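An Afternoon at Radio Clestemton, Where the Weather Is Read Standing Up

The station opened its doors at one o'clock and by ten past there was a line down the stairs.
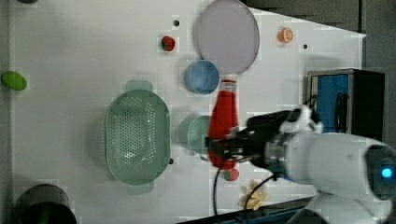
Hatice Soylu wanted to know why anyone would climb three flights to look at a microphone, when the voices come into the kitchen for free. She put this to me on the landing, and then climbed ahead of me, so I take it the question was still open.

Radio Clestemton broadcasts on a frequency my car refuses to hold past the second traffic light. It has been going for 17 years, most of them above a carpet store, and this was its first open day. The occasion was the new morning show, Sarıgül, named after the street the founders grew up on and mispronounced by two of its three hosts. The third host, Alper Polat, can pronounce it and does so often.

You may remember Polat from Zurncombe FM, where he did the late slot for five years and fell out with management over a jingle. There was gossip all spring that he would turn up here. He denied it on air, in a voice everybody in the county recognized, while reading an ad for this station's open day.

The tour went in groups. Ours was led by a young producer named on her badge as STAFF, who walked backward the whole way and hit the same filing cabinet going in and coming out. We saw the record library, which holds the vinyl the station no longer plays, and the computer that holds what it does. We saw the newsroom, a desk with two phones. One of them rang. STAFF let it ring, then thought better of it and told the caller we were closed for a tour of the newsroom.

Studio 5 came next. There is no Studio 1 through 4. The number came with the door, which was bought used from a recording school, and the founders liked how it sounded. Inside, Polat was live. We were told to keep quiet, and did, except for a man in a raincoat who laughed at the wrong part of the traffic report.

He is shorter than his voice. He does the weather standing, with one hand on the window sill, and I noticed he never once looked out of the window. The forecast said dry. It was raining on the parking lot at the time.

Afterward he took questions in the hallway. Was he paid more than at Zurncombe? He said the coffee was better. Would the old phone-in come back? In January, if the lawyers were happy. Would he apologize about the jingle? He hummed it, all of it, and got a round of applause.

The new transmitter, a Heltetti, cost more than the carpet store downstairs made last year, according to the carpet store. The station is still short on the final payment and had a glass jar out for donations. When I left, a sheet of paper taped to it gave the total as 1419 dollars, with a target beside it that had been crossed out and written in larger.

Tours ran until four. They had printed 300 bumper stickers and the box was empty when our group reached it, though Hatice had one in her coat by the time we got to the street. She doesn't drive. She says it's going on the fridge, next to the radio, which she keeps tuned to Zurncombe.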